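**Oiling a light wood table: how many coats, and which oil?**

*Started by nour_akl in Wood and Finishes*

**nour_akl**
Good evening to all. I have a long table in light wood and I want to finish it with oil before December, when my sister's family comes to eat with us. 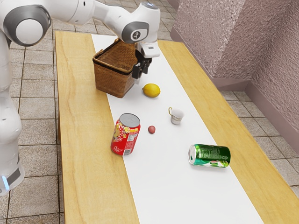 My first problem is the color. I like it pale and I am afraid that the oil will make it yellow. The second problem is the number of coats. The man in the shop at Danivton told me three coats, with one full day between them. The label on the can says one coat is enough. These two can not both be right, or maybe they can?

I sanded a small piece from the same wood with 120 and then 180. Should I continue to 240?

Nour Akl

**plankton_pete**
Stop at 180. If you go finer the surface closes up and the oil just sits there. What kind of oil is it? "Oil" on a label can mean almost anything.

**nour_akl**
It is called Dreda, the natural one. The ingredients are linseed oil, a wax, and a drier whose name I can not pronounce.

**mossgate**
Linseed will yellow. Maybe not the first month, but give it a winter in a room without much sun and you'll see it. If you want pale, get an oil with a little white pigment in it. I did my kitchen counter with one and it still looks like bare wood after four years.

**plankton_pete**
I don't agree with the white pigment advice. It collects in the open grain, and when you get a scratch you can't repair one spot without it showing. Plain oil is easy to repair. That matters more on a table where people eat.

**mossgate**
I have repaired mine twice, Pete. You rub it with a gray pad and put a bit more on. Can't find the spots now.

**plankton_pete**
A counter is not a dining table. Kids with forks.

**nour_akl**
There will be kids with forks, yes. Two of them.

I tried the plain oil on the sample piece this afternoon. One half has one coat and the other half has two. The half with two coats is darker, like weak tea. My husband says he sees no difference, but he said the same about the curtains.

**cuautle_workshop**
Hello, I finish furniture for a living, in Cuautle. Please wait before you judge the color. Fresh oil always looks too dark and it calms down in a week or so. Leave your sample near the window and put a book on one corner, then you can compare.

About the coats: the shop and the can are both a little right. The first coat should be generous. Wait 20 minutes, wipe off everything that stays on top, and let it dry overnight. If the next day you see dull patches, the wood is still thirsty and you give a second one, very thin. A third I do only on the top, never on the legs.

And the rags! Lay them flat outside to dry, or put them in water. Linseed rags in a ball can catch fire by themselves.

**mossgate**
Seconding the rags. Also do the underside of the top, at least one coat. A board finished only on one face can cup.

**harrow_lane**
Does it, though? I have an old table that was never touched underneath and it's perfectly flat.

**mossgate**
Old dry wood in a steady house, sure. I wouldn't risk it on a newer one with the heating on.

**nour_akl**
Thank you to everybody, especially for the rags, I had them in a bucket with the lid closed. They are now flat on the stones outside.

I will wait one week with the sample and the book. If it is too yellow I will buy a small can of the white kind and make a second sample. One more question to cuautle_workshop: for wiping, is an old cotton sheet good, or must I buy the special cloth?

**cuautle_workshop**
Old sheet is the best. Wash it first without softener.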